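I nearly didn't go to the stationery open day at the Fairweather building, because it was tipping down and the bus only runs every so often out there, but I'm so glad I did! If you've never been, it's the old Moreo paper warehouse, up the hill behind the swimming baths, and once a year in April they let the public wander round for a couple of hours. Tickets were £4, which got you in, a cup of tea and a go at the binding press (I made a very wonky notebook, more on that another time).

We started on the ground floor with the paper store. I could have stayed there all morning. They keep 532 kinds of paper in long flat drawers and you're allowed to open any of them, and there was a whole wall of airmail paper so thin you felt you ought to hold your breath. I bought a pack of 100 sheets in cream, and then carried it round under my coat for the rest of the visit because I hadn't brought a bag.

Upstairs is where they do the desk displays, and this was more my sort of thing. I'm nosy about other people's desks. Some of the tables were terribly grand, all blotters and inkstands, but my favourite was a really ordinary one with a light green checked cloth, a black mesh pen cup (a Comix one, the label was still on) and a pile of magazines or brochures to one side. It looked like the end of my own kitchen table on a good day. 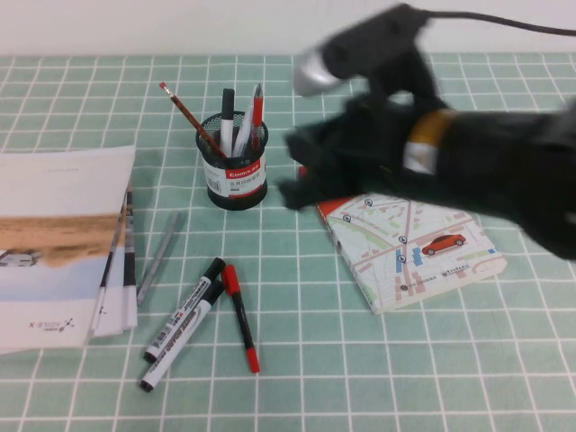
I've been meaning to sort out my own pens for ages, so I hung about up there asking questions. The advice from the staff was to keep very few out and put the rest in a drawer, and to test everything on scrap paper before it's allowed back in the pot. I went home and did exactly that and threw away a shocking number of biros. There was also a long chat about mesh cups versus china mugs. I've always been a mug person, but you do get that horrid layer of fluff and pencil dust in the bottom, and with a mug you don't see it until you tip it out.

Then it was tea, in the old packing hall. The Lunus stall had the best cake (ginger, very sticky) and next to it was Pellutitz, selling pencils singly out of wooden trays, which is dangerous for someone like me. I came away with 2 soft ones and a red one with a rubber on the end. I love a pencil with a rubber on the end, even though the rubber always wears out long before the pencil does and then you're left scratching at the page with the metal bit. 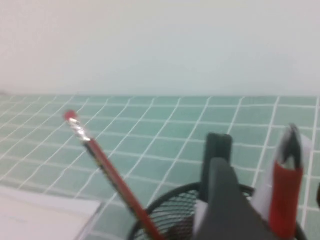 Fairweather wrote back when I emailed to ask about that, and the answer was that hardly anybody looks after the rubber. It goes hard and shiny if the pencil lives on a sunny windowsill, apparently, and a quick rub on fine sandpaper will bring it back for a while. I've tried it on an old one and it does smudge less!

Getting back was a bit of a trek, as the bus stop has no shelter and my cream paper got slightly damp at one corner. If you go next year, take a bag and some change, and do the upstairs first before the tea queue builds up. The binding press shuts at three.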